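Chapter 6
Two Hands Are Harder Than One

When I started the after-school robotics club at Greenberg, I figured the second arm would be the easy part. We had one arm picking up blocks by the end of our first fall. So you just bolt on another one and copy the code over, right? I told the kids we'd be folding laundry by winter break. Lakshmi Kamath, who was a junior then and already a better programmer than me, wrote my prediction on the whiteboard and drew a box around it so it wouldn't get erased. It stayed up there until July!

This chapter is about what went wrong in those months, and what you'll need to know before you try a two-handed job with your own team. You should have finished the gripping exercises in Chapter 5 first. If your single hand still drops things, go back and fix that – a second hand will only give you more to chase.

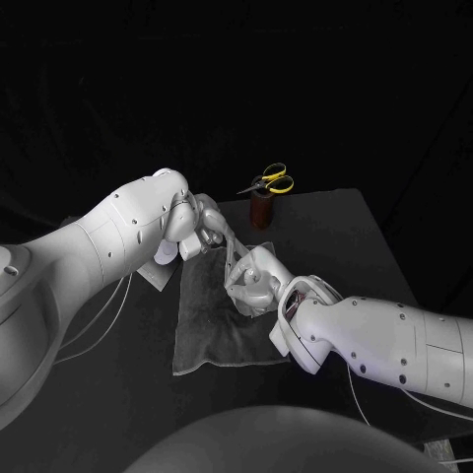 Cloth is a rotten thing to hand to a beginner, and I love teaching with it anyway. A block has the same shape wherever you put it down, so you can measure it once and write the numbers into your program. Fabric changes shape the second you touch it. Look at the light gray stretch between the two hands, twisted into a narrow strand, with the rest bunched up in the right palm. Where would you say the corner is? Your program has to answer that too, and it has to answer before either arm moves. Now think about what happens if the left hand pulls back a little and the right one doesn't know about it.

That last question is what we'll call the shared load problem, and it takes up most of the chapter. Each arm has its own idea of where it is, and the two ideas never agree perfectly. With nothing between the hands you won't notice. Once they're both holding the same piece of material, a small disagreement turns into a tug, and your fold comes out crooked or one hand loses its grip.

Our team ran 189 folding attempts that first year and kept 44 of them as good ones. I still have the notebook, mostly in Aileen Samonte's handwriting, with plenty of crossing out. You'll work with a few pages from it in Section 6.2, and I've left the mistakes in.

Before you read on, grab a dish towel and a partner. Each of you gets one hand and no talking. Fold the towel in half, then in half again, and write down every time you had to wait for the other person. Keep that list handy, we'll be turning it into code in Section 6.1.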